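Household Chores Remain a Hard Test for Machines

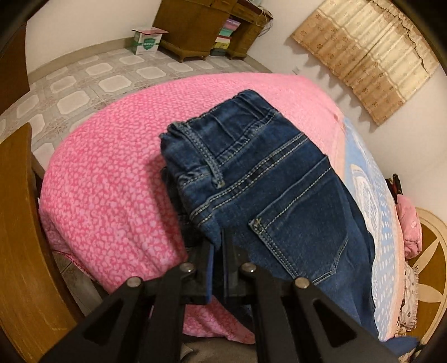 Public discussion of home robots tends to begin with price. The more useful question is whether a machine can finish an ordinary chore in an ordinary room, and on present evidence the answer is only in part. Laundry shows why. A pair of jeans folded into a compact rectangle on a bed looks like a finished job, yet a two-fingered gripper that pinches the hem or leg edge has hold of one narrow strip of a heavy, flexible object. The waistband and back pocket lie some way from the fingers, and the machine must predict how they will move when that strip does. The spotted blanket underneath is soft as well, so the surface offers little to push against.

Suppliers have made real progress. Tedis and Ditik have both shown this institute systems that sort towels and stack shirts at a fixed table. In our December review, one system completed 50 folds in succession under those conditions. When the same garments were placed on a bed, it needed up to 20 minutes for a single pair of trousers, and staff stepped in twice.

Shop floors present an easier case. At the Kurkach packing plant, parts arrive in known positions and the lighting does not change. Griet Van Acker, who led our review, has argued that success of this kind should not be used to forecast performance in homes. We agree.

We therefore recommend that buyers ask for results from rooms that were not prepared in advance, and that makers such as Yoo publish their failures together with their successes. Public funds should support shared trials in occupied homes. Until such results are available, claims of general household ability should be treated with caution.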